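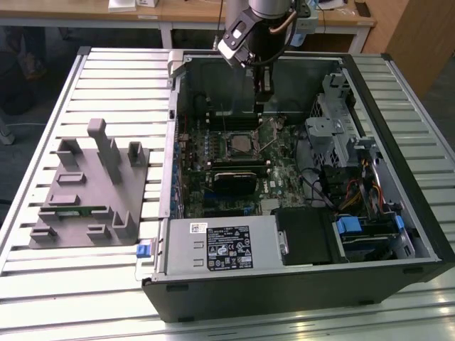 How does a robot learn to take a computer apart?

It copies people. Somebody does the job lots and lots of times with the robot's own arm, a computer program looks for patterns in all those goes, and then the robot has a try by itself.

That's the short answer, and you could stop reading now and go and have a biscuit. But the long answer has slips, fumbles and wonky fingers in it, so I hope you'll stay!

I write about science for people your age, and in June I spent a whole afternoon at a lab in Nerholm asking a robotics researcher called Lenuța Furtună far too many questions. (You say her first name a bit like "leh-NOOT-sa".) Her project is called Brotari. The idea is to teach a robot arm to get useful bits out of old computers so that they can be used again.

Why bother with old computers?

When a computer gets too slow or too old, it often ends up in a big pile with other computers. Lots of its parts may still be perfectly good. There can be memory sticks in there, and drives, and fans, and there's metal worth saving too. The town next door, Flotevholm, has a recycling centre where people open up computers by hand, and Lenuța told me it's slow, fiddly work that makes your fingers sore by teatime.

So why not get a machine to do it? Well, machines are brilliant when everything is exactly the same every time. Think of a factory filling bottles: same bottle, same place, same squirt. Old computers are the opposite of that. One has its memory up at the top, another has it at the side, one has a great tangle of cables in the way and the next has hardly any. If you gave a robot a list of instructions like "go down ten centimetres, squeeze, go up", it would work on one computer and then bash into the middle of the next one.

What's inside the box

If you've never seen inside a desktop computer, it's a bit like looking down on a very small town from an aeroplane. Lay the tower on its side with the side panel off, like the one at the top of the page, and the big green board in the middle is the motherboard. Everything else joins on to it. The silver metal box with the black label in the lower part is the power supply, and it turns the electricity from the wall into the kind the computer can use. The black, red and yellow cables carry power and messages about the place.

Now find the robot's fingers. They're pointing down towards the top of the motherboard, and just below the gripper are the dark memory slots. A memory stick is a thin little circuit board that stands up on its edge in a slot like that, rather like toast in a toaster. It holds the things the computer is thinking about right now. Memory sticks are small, they can be used again in other computers, and they are a pain to get hold of. Perfect for a robot researcher who likes a challenge!

Over on the left there's a grey plate covered in posts and holders of different heights. It was made on a 3D printer. I love this bit of kit. It's a sort of parking place for parts, because a robot finds it much easier to put something down if there's a proper spot waiting for it. You can spot a small green circuit board sitting in one of the slots near the bottom.

Showing instead of telling

Let's get back to the learning. Imagine trying to explain how to tie a shoelace using only words, down the telephone, to somebody who has never seen a shoe. You'd be there all night. It's much quicker to sit next to them and say "look, like this".

Lenuța's team does the same thing with the robot. A person holds a special handle, and when the handle moves, the robot arm moves with it. Push the handle forward and the arm goes forward. Squeeze and the fingers close. So the person does the whole job through the robot: down to the slot, grip the stick, wiggle it free, carry it over, park it in a holder.

All the way through, a computer saves what the camera sees and where the arm is. One complete go is called a demonstration. I had a turn on the handle. My demonstration was dreadful and I'm told it has been deleted.

Do you want to know how many demonstrations they collected? 3,223! Several people shared the job, and they used five different computers, so the robot wouldn't get too attached to one of them.

Then comes training. A program goes through all those recordings over and over again. Each time, it looks at a camera picture and has a guess at what the person did next. At first its guesses are rubbish. After every guess it gets changed a tiny, tiny bit, so that next time it will be slightly less rubbish. Do that enough and the guesses get good. The robot doesn't know what a computer is, by the way. It doesn't know it's recycling anything. It has just become very good at "when things look like this, people usually move like that".

The big question

Scientists like to pick one question and really poke at it. The one Lenuța picked was about mistakes, and I think it's a cracker.

When people know they're being recorded, they try to be perfect. They go slowly, they line everything up, and if they drop the stick they groan and start again, and the bad go gets thrown away. So the robot only ever sees neat, tidy, perfect goes.

Sounds sensible, doesn't it? That's what I thought. But then think about learning to ride a bike. If you only ever watched videos of people riding beautifully in a straight line, what would you do when you started to wobble? You'd never have seen a wobble! You wouldn't have a clue how to get out of one.

So the team trained two versions of the robot's program, and I'm going to call them Neat and Messy (they have much duller names in the lab). Neat learned only from perfect goes. Messy learned from some perfect goes and some where the person slipped, or missed the stick, or gripped it crooked, and then sorted it out. Here's the clever part: both of them got the same number of demonstrations. If Messy had been given extra ones, you could say it was only better because it had more practice, and the test wouldn't be fair. You'll know about fair tests from school. You change one thing and keep the rest the same.

Time for the test

For the test, the people let go of the handle and sat on their hands. Neat and Messy took turns on the same computers, with the case nudged into a slightly different place every time. Each version had 137 goes. A go only counted as a win if the memory stick came out and ended up parked in a holder. Dropping it inside the case was a miss, and so was getting stuck. If a go went on for too long, it was stopped and written down as a miss as well.

And Messy won! It parked more sticks than Neat did, and the gap was biggest on the awkward goes, when the fingers came down a little bit off to one side. Neat would close its fingers on nothing at all and then carry on as if everything was fine, taking its handful of air over to the holders and carefully letting go of it. I watched a recording of this and laughed so much I had to put my tea down. Messy was more likely to stop, come back up and have another try.

What it still can't do

Please don't think the job is finished. Lenuța was very firm with me about this. Messy still missed plenty of goes. It's slower than a person with quick fingers. It doesn't do screws at all, so a human still has to take the side panel off first. Loose cables muddle it, because a cable can hang in front of the camera and hide the slot.

There's also one computer it can't stand, an old grey one that came from a school in Løken. The memory on that machine sits deep down next to a metal cage and the gripper is a bit too wide to reach it comfortably. The team is now drawing a thinner pair of fingers, and they'll need fresh demonstrations once those are fitted.

And one test on one sort of job doesn't prove that messy practice is best for every robot everywhere. It might not help a robot that folds towels. Somebody would have to try it and see.

Have a go at home

You can be the robot programmer for this one. You'll need a friend, a mug, a sock to use as a blindfold, and a clothes peg.

Put the peg standing up in the mug. Blindfold your friend and be the voice in their ear: "left a bit, down a bit, pinch!" See how long it takes them to lift the peg out. Now do it again, but this time rest your hand on theirs and guide it through the whole thing twice before they try alone.

Then move the mug a little to one side without telling them. Do they carry on pinching the air, like Neat? Or do they feel about and find it, like Messy? Swap over and let your friend be in charge, it's only fair.

One last thing. Please don't go and open up the family computer to look for memory sticks, even if it's old and even if you're certain it's switched off. A power supply can hold electricity inside after it has been unplugged. If you're itching to see inside one, ask a grown-up who knows what they're doing whether they've got an old one you can look at together.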